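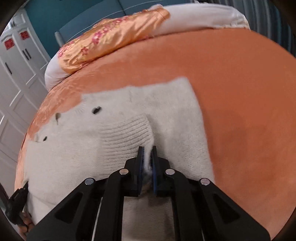

Monday evening, off-white cardigan, orange sheet. Folding season.

I promised to write how I put away my knitted things for the summer. It is May already and I am late, as every year. I will do it in several posts, please be patient with my English.

First rule in my house: knitwear does not hang. I hung one good sweater from Skutitz for a whole winter and the shoulders grew two bumps, like small horns. It never recovered.

I lay each piece flat on the bed. A bed is better than a table for me, because the sleeves have enough place. I smooth with the palm from the middle to the outside and I do not pull on the ribbed parts.

Then the sleeves go in, one over the other, and the bottom comes up to the collar. For a thick cardigan I fold only one time. With two folds it becomes a ball and takes half of the box.

Washing comes before all this, of course. I wash wool at 25 degrees with very little soap and dry it flat on a towel. Last spring I was lazy and packed two sweaters unwashed. In October one had three holes near the elbow.

The fuzz: I take it off with a small comb, only where it makes real little balls. A soft knit is always a bit fuzzy and I leave it like this. My neighbor Normunds Rebane shaves his sweaters with an electric thing from Zando. He is happy, but his elbows are now very thin.

For storage I use cotton bags. Plastic boxes I tried also, and the smell in autumn was not nice. The bags were 13 each at the market in Parnstead and they are washing well.

Somebody asked about the weight. I put one thick cardigan on the kitchen scale and it showed 434 grams, a thin one 270. So the thick ones go on the bottom of the shelf and the thin ones on top.

Tomorrow the scarves. If you have a good way to fold a very long scarf, please write me, mine always opens again in the bag.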